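Arness Game Library – Frequently Asked Questions
Last updated 28 July 2021

What is Arness?
Arness is a subscription for people who like to try plenty of games without buying every one of them. You pay once a month, you pick from 432 titles on console and PC, and you keep playing for as long as you stay with us. We started out in Norkville as a little rental counter, and we still like to hear what you're playing!
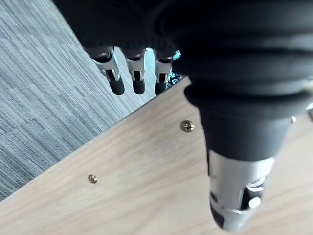
Black fingertips by the edge of a light wooden board.

How many devices can I use?
Up to 3 on one account, and you're welcome to swap them whenever you like. Go to Settings, then My Devices, and remove the old one first – otherwise the new console will sit there politely refusing to sign in.

Will my saves carry over?
In most cases, yes. Cloud saves are switched on when you join, and they follow you from one machine to the next. A few older games only save locally, 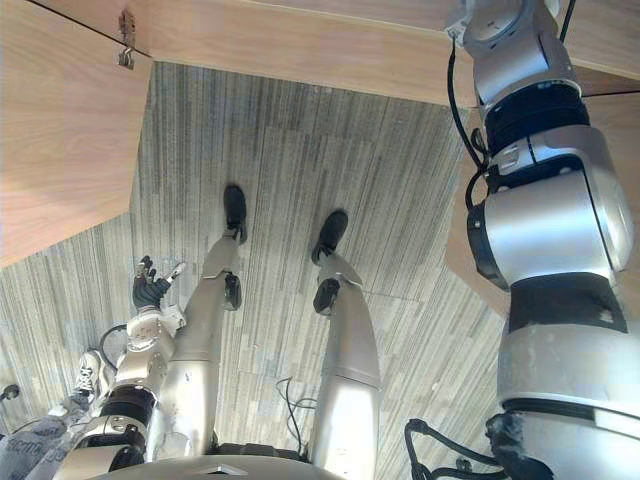 and you'll find a small note on the store page for each of those, so please have a peek before you sink a whole weekend into one.

What are Dudell Points?
They're our way of saying thank you. You earn them by finishing games and leaving reviews, and 2,000 points gets you a free month. Points don't expire while your account is active.
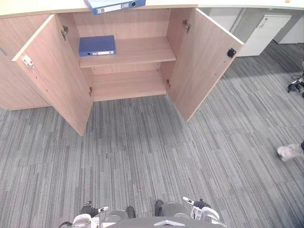
Two blue ring binders, one on the countertop and one on the shelf.

When does Zawadzka come out?
We know, we know, you've been asking since the trailer! The co-op adventure arrives in October, and members can download it on launch day. It needs 78 GB of free space, so it may be time to say goodbye to a few old favorites.
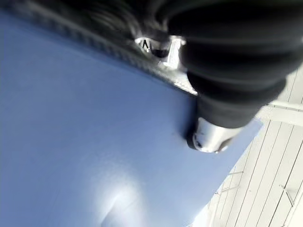 If you're short on room, you can install the story mode first and add the co-op maps later from the same download page.

Can I cancel at any time?
Of course. Your games stay playable until the end of the month you've paid for, and your saves will be kept for you in case you come back.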